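Harkadberg Tabletop Picking Arm – Demonstration Notes and Rental Terms

Listed by Aryee Equipment, Voltadton showroom. Page updated 19 August 2025.
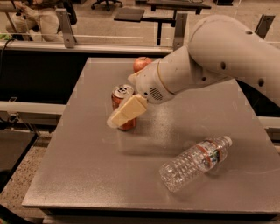
We don't list a machine until one of us has stood next to it for a morning, and the Harkadberg arm got the same treatment at the maker's open day in Dotdale. The brochure calls it "ready for any counter." I went in doubting that and came home still doubting it, though less than I expected. The test objects were ordinary ones, which I was glad to see: a red soda can standing up, an apple near the back of the table, and a clear plastic water bottle lying on its side. The fingers are blocky, and they cover much of a can's front when they close in. If your job involves reading labels while the part is being held, ask about that before you ask about anything else.

What we were told

The presenter quoted 300 picks in an hour. The tally sheet by the door, from the maker's own run the day before, said 221. When I asked about the gap I was told the higher figure was for identical objects in known positions. Fine, but print that next to the number. We use 221 on this page and will change it when we see something better.

What we liked

It was quiet enough to talk over at normal volume. The operator went from one object to another without opening a laptop. The stop button did its job both times I asked for it, and the restart was quick.

What we didn't

The can and the apple were close together, but three objects left most of the table clear. I asked for a crowded table and was told the schedule was tight. I asked for a full bottle and got a promise for the October session. Setup was described as "same day," with no word on how many people that takes. And the guarding is sold separately – read the quote line by line.

Who it suits

Training rooms, test labs and small packing benches where the items don't change much. We would not put it on a busy line on the strength of this visit.

Rental and purchase

Stock code: 321
Minimum rental: one week
Rental rate: $70 an hour with operator, arm only on request
Included: arm, gripper, controller, one spare set of fingers
Not included: table, guarding, delivery outside Voltadton
Purchase: by quote from Harkadberg, through us

Bring your own parts to a showroom session and we'll run them. If they don't work we'll say so – we would sooner lose a rental than pick the thing up again after two days.

Notes by Zuweira Kyei, equipment desk. Ask for me by name if you want the full tally sheet.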